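Lokthorpe Open Demonstration Day

By Eun-seong Shim
March 6, 2025

The Lokthorpe Open Demonstration Day is a public event held each October at the Lokthorpe recovery centre, at which robotic disassembly of discarded computer equipment is shown to visitors from industry, trade colleges and local government. The centre is operated by Umora, a reuse and recycling firm, and the demonstration cell was developed with the automation group Ukusano. The event is usually called "the Lokthorpe day" by those who attend it.

Background

Umora began manual dismantling of office computers at Lokthorpe before any automation was installed. Workstations were favoured as a feedstock because their processors and memory modules retain resale value longer than those of ordinary desktop machines. The first robotic cell was proposed by In-ho Do, then responsible for process engineering at the site, and was built in a former packing bay. It was opened to visitors in the following year, largely at the request of trade colleges that wanted to see the equipment at close range.

Programme

The day consists of a safety briefing, a walk through the receiving and sorting areas, and two sessions at the demonstration cell. Each session is limited to 104 visitors, who stand behind a fixed barrier and follow the work on a monitor fed by the camera at the robot's wrist. A bench session on manual removal, led in recent years by A-yeong Song, runs in parallel for college groups.

At the cell, the robot works on a computer with its case open and its motherboard in place. The task is divided into locating the board's main features, approaching the processor socket, releasing the load lever and lifting the processor. Memory modules are taken out at an earlier station. 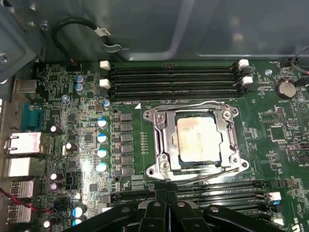

Gripper approach is the slowest part of the cycle. The fingers are wide in relation to the spacing of board components, and a path that clears the capacitors on one side of a socket may bring a finger down over the memory slots on the other. Cables are a further difficulty — their position differs from one machine to the next, even within a single model. Dong-hyun Ma, who wrote most of the motion planning software, set the cell to stop and request operator confirmation whenever a cable lies within 6 mm of the planned path.

Old thermal paste affects the vision system. Residue on a heat spreader breaks up reflections and hides the engraved markings used to sort processors by type, so identification is deferred to a cleaning station downstream. Printed labels on the board, such as those beside the memory slots, are used as secondary reference points for alignment.

Attendance and results

The most recent event drew 368 visitors over the full day, including those in the bench session. Umora reported that the cell handled 166 boards in the month before the event, with roughly a tenth passed to manual benches after an operator stop.

Reception

Comment from visitors has centred on cycle time. Natanael Bezerra, an instructor who has brought classes to several of the events, wrote that an experienced dismantler remained faster on any single machine, and that the case for the cell rested on unattended running. Umora has not published a comparison of labour costs.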